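Call for Participants: Household Hydrogen Blend Trial, Stage 2

Novden is seeking households to take part in the second stage of a trial supplying a blend of natural gas and hydrogen through the existing low-pressure network at Presisden. Stage 1 covered the depot and two commercial kitchens. Stage 2 extends the blend to occupied homes with standard gas cooktops, water heaters and space heaters.

The network section selected for the trial serves about 600 metered addresses. All of them will receive the blend once the injection point is commissioned in April. Participation in the monitoring program described below is separate and optional. Addresses that do not take part will get the same pre-trial appliance check and the same billing adjustment.

What participants will do

Participants will have a data logger fitted at the gas meter and a small temperature and humidity sensor placed in one bedroom and in the room with the main heater. The logger records flow and pressure. The room sensors record at the same interval. No audio is collected.

Each household will also complete a short survey at the start, midpoint and end of the heating season. The survey covers appliance use, ignition behavior, flame appearance, noise and odor. It can be filled in online or on paper.

Installation requires one visit by a licensed gas fitter. An adult must be present. Please allow two to three hours, as the visit includes a tightness test on the house piping and a combustion check on every connected appliance. The bedroom sensor is mounted at mattress height on an interior wall, clear of curtains and direct sun. 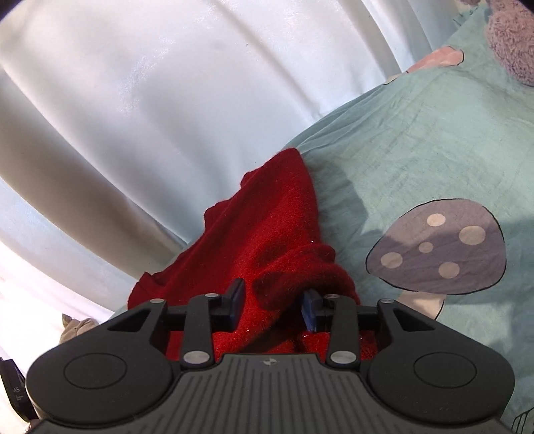 Eligibility

Applicants must:

Live within the trial section (enter your meter number on the form to confirm)
Expect to stay at the address through the end of the heating season
Have at least one gas appliance in regular use
Have the owner's written consent, if renting

Homes with gas appliances converted from another fuel cannot be monitored in this stage. Homes with a battery or rooftop solar system are eligible -- please list the system size on the form.

Payment

Participants receive a fixed credit on the gas account after each completed survey. Blended gas carries less energy per unit of volume than natural gas, so all bills in the trial section will be calculated on measured heating value. The method is set out in the information pack.

Data handling

Readings are sent to Sorema, which stores them under a household code. Names and addresses are held by Novden only. Participants may withdraw at any time and ask for their readings to be deleted, up to the point where the combined data set is closed for analysis.

How to apply

Request the information pack and form from Houda Gaber, trial coordinator, at the Novden front counter in Presisden, or through the contact page. Technical questions on appliances and materials go to Brendan Breathnach, network engineering. Forms close at 5 p.m. on the last business day of March. Late forms will be placed on a reserve list.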